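Getting rid of marks on a matte white tabletop?

Posted by Vimala Rai in Home & Cleaning

Hi all, hoping someone can save me from myself. We bought a big matte white table second-hand from a place in Drikbridge in February and I love it, but it shows everything. Tea rings, pencil, and a greyish scuff wherever someone slides a box or a laptop over it. I've been wiping it with dish soap and warm water and that gets the tea, mostly, but the scuffs just laugh at me. My sister says use one of those white eraser sponges, my neighbour says never ever do that.

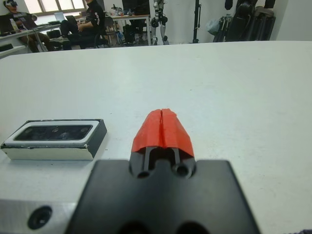

I paid $200 for it, so it's not a family heirloom, but I'd rather not wreck it in the first year. I also have no idea what the surface is, sorry — the seller didn't know either. Is there a cleaner that won't leave shiny patches?

Marisol Robles

Your neighbour has a point! Those sponges are a very fine abrasive, and on a matte finish they polish the spot you're rubbing, so you swap a grey mark for a shiny one (ask me how I know, I've got one the size of a dinner plate). Try baking soda mixed with water to a runny paste, dabbed on with your finger, left for 7 minutes and wiped off with a soft damp cloth. No scrubbing. For pencil, a plain white school eraser does the trick.

The other thing is to stop the marks at the source. I put little felt dots under anything with a hard bottom that lives on the table. A pack of 32 was dirt cheap at the hardware store and I've still got half of them in the drawer. 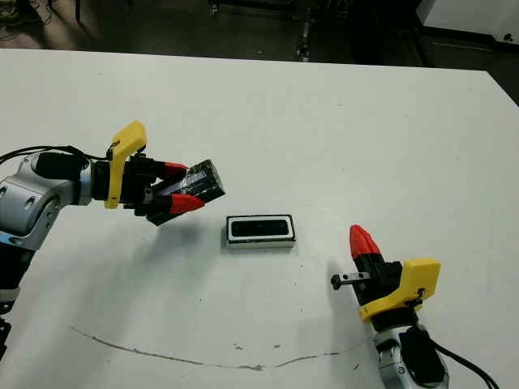 White tabletop with a small white box sitting on it, black panel on top.

Whatever you use, test it near a back corner first and look at it in daylight the next morning. Kitchen lights hide a lot.

clokier319

just use metho on a rag, works on mine. dont use it if its painted though

Vimala Rai

Thanks both! Baking soda got the worst of the scuffs by the window end. Will try the eraser tonight once the kids have cleared their colouring off it.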